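Speaker notes: history of the town of Avine, local history evening
Mercedes Carhuamaca

Slide 1. Welcome. Phones off. The talk runs long if I take questions early, so hold them.

Slide 2. Where Avine is. River on the east side, marsh on the other three. First settlers were fishing families who camped on the high bank in the dry months and left when the water rose. Pottery from the bank is 2,000 years old. Point to the two sites on the map.

Slide 3. The name. Older maps say Janell, after the creek. Avine shows up once the ferry is running. I don't know who changed it.

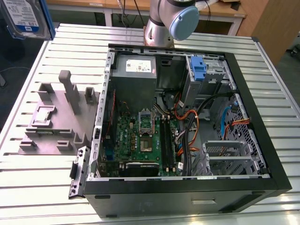 Open Dell desktop tower, side panel off.

Slide 4. The market years. Salt and dried fish went upriver, timber came back. The town grew to 3,000 people, and the square was laid out where the bus station is now. Read the short passage from the ferry ledger. Slow down on the prices.

Slide 5. The flood. It came in February and the water stayed for 9 days. Most of the low streets were lost. Families moved up to Arnness and many did not come back. Show the church wall with the high water mark.

Slide 6. Rebuilding. The Fiadzo brickworks opened on the north road and supplied nearly every house on the ridge. The bricks are darker than the old ones, so you can still tell where the flood line ran by walking Mill Street. Mention the walk next month. 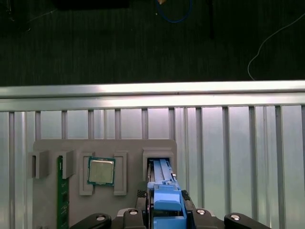
Aluminum rail and ridged metal panel, with cables on the dark floor behind.

Slide 7. The railroad. It went through Arnness and the ferry closed. Skip this one if we are behind.

Slide 8. Questions. Sign-up sheet for the walk is by the door.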